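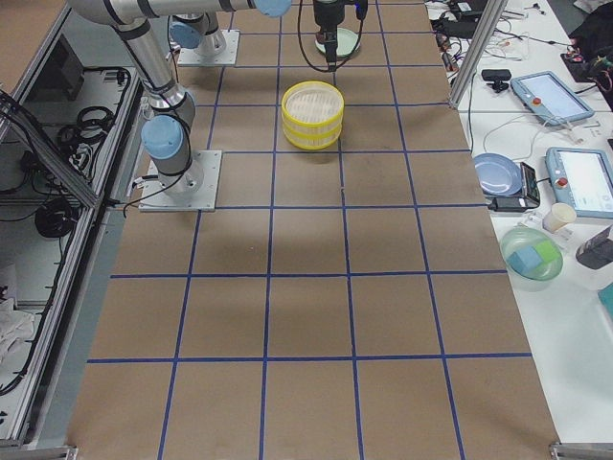
Steamer basket and plate: table layout

Posted Oct 15, 2018 by Abundio Ponce

The table on this page is laid out for small kitchenware. It is covered in brown kraft paper and divided by blue tape into a grid, with lines running lengthwise and crosswise. The paper is replaced when the tape begins to lift, and the last change was in July. Wendelin Mösli cut the present sheet from the Garnard roll and taped it in one afternoon.

The items for this page are a round yellow basket in the style of a stacked steamer, with ridged sides, and a round pale green plate. The basket is listed in the Nasis kitchen set as item 5 and the plate as item 8. Both were entered under their shelf numbers before being placed on the paper.

Placement notes. The plate goes towards the back of the grid and the basket in front of it, across a lengthwise tape line. The near half of the paper is kept free. Positions are noted by row and column, counted from the near left corner, and written in the Villalobos log before anything is moved. The tape is a guide for the eye and has no fixed tolerance. Where a finer position is needed, a steel rule is laid along the nearest line and the reading is taken to the centre of the base.
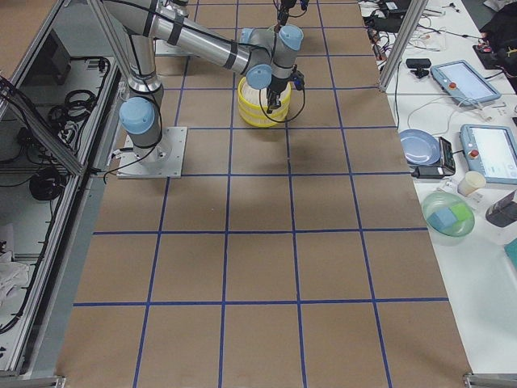
The side table is used for whatever is not on the grid. Scales stay on that side, as do plates waiting to be weighed, and the washing-up sponges are kept in a bowl. Weights are entered in grams. The basket was entered at 170 g without a lid, and the figure should be checked again if a tier is exchanged.

Paper: brown kraft, plain side up, 835 mm roll, two widths joined underneath with masking tape. Scuffs are left alone unless they cross a line.

Tape: blue, low tack, pressed down by hand and trimmed at the edge of the sheet. Old tape is pulled back at a shallow angle to save the paper.

The other layouts in this series are filed under Belluvness, with the bowls first and the lidded pots after them. Corrections to item numbers go to Wendelin Mösli.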